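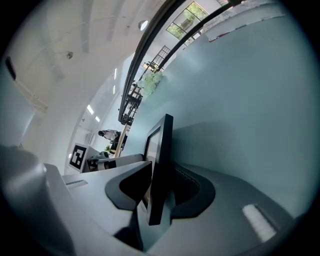
Grilero 手持夹爪套装附带的《操作与采集规范》，我从三月用到现在，终于有资格说几句坏话，也不得不说几句好话。

先讲清楚我评的是什么。硬件的评测网上不缺，夹得紧不紧、握久了酸不酸，各人手不同，争论起来没有尽头。我想评的是随箱那本小册子，60 页，骑马钉，封面灰得像物业通知。多数人拆箱以后把它垫在显示器下面，高度正好，我也垫过两个星期。后来数据退回来一批又一批，才把它抽出来读。

规范分四章：场地、标记、动作、记录。

场地一章写得最啰嗦，也最有用。它要求每次开工前先看桌面，再看桌面以外，包括反光的地方、人会走过的地方、椅子会滑到的地方。我原以为这是凑字数，直到自己的转椅在一次双手操作里慢慢退场，人也跟着退了。册子里对椅子的建议是“固定或更换”，语气平静，显然写的人也摔过。

标记一章只有一个意思：别碰那些黑白方块。不要贴贴纸，不要用酒精擦，不要拿指甲去抠翘起的角，更不要觉得少一面也能凑合。这一章用了六页来重复它，每页换一种措辞。我统计过我们组违反的方式，比六页多。

动作一章是我意见最大的地方。它规定双手夹取小件时，两侧手指应同时接触、同时离开，“避免一侧推动物体”。道理谁都懂，可桌上放个能立住的小东西，手稍微早一点，它就往另一边走，或者干脆躺下。躺下之后怎么办？规范说“保留该段，标注后继续”。我很欣赏这种坦荡。隔壁用 Vestbridge 那套流程的同行，遇到这种情况是从头再来，所以他们的数据很漂亮，他们的人很憔悴。

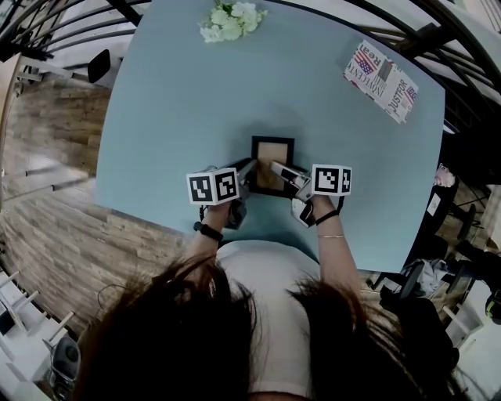 还有首饰和头发。规范第 31 条：手腕以下不佩戴松动饰物，长发应束起，必要的腕带除外。全册执行率最低的大概就是这一条，我自己也戴着表录过半天，没人拦我，只是回看时那块表抢了所有的戏。我建议下一版把它挪到第一页，字号加大，再配一个凶一点的图标。现在它夹在“电缆收纳”和“饮品放置”之间，地位相当于飞机上的吸烟须知。

桌上的道具，规范倒是很宽容：允许摆放与任务无关的日常物品，只要不进入操作区。我赞成。机器以后要去的是有人住的地方，那里的桌子从来不会为了谁收拾干净。问题在于“操作区”怎么划。册子给的定义是“双臂自然前伸可及之范围”，于是同一张桌子，我的操作区和一位一米九的同事的操作区，不是同一个国家。

记录一章可以直接抄。每段写明任务、开始状态、结束状态、异常，四栏，不多要。我们照这个格式记了 2161 段，其中“异常”一栏写得最认真的，往往是下班前那几段，文采也最好。有一段只写了三个字：它不肯。审核没退，我猜对方也懂。

顺便说价格。套装标价 3497，规范不单卖，补一本要收 12 块工本费，还得填表说明原册去向。我填的是“受潮”。

和另外两家比一比。Kiss 的规范是在线文档，更新勤快，勤快到你上午学的规矩下午就作废，而且没有版本记录。Nevero 的只有一张折页，印得精美，第一条是“安全第一”，没有第二条。Grilero 这本又灰又长，但每一条都像是有人吃过亏才写进去的，条款之间偶尔打架，也打得有来历。

缺点再补几个。索引按拼音排，术语却有一半是英文缩写，查起来全凭缘分；休息时间只写“适时”，连续录制大约一小时以后，“适时”这两个字看着就很欠揍；双人同场作业只有半页，没讲谁让谁。

五分给四分。扣掉的一分是第 31 条的位置，以及那把椅子。准备买的人，拆箱后先读标记那一章，读完再给夹爪充电，别的可以慢慢来。显示器要垫高的话，说明书袋里还有一本保修手册，厚度差不多。

6月24日补：客服回复说新版会加双人作业的内容，页数不变。我很好奇他们打算删哪里。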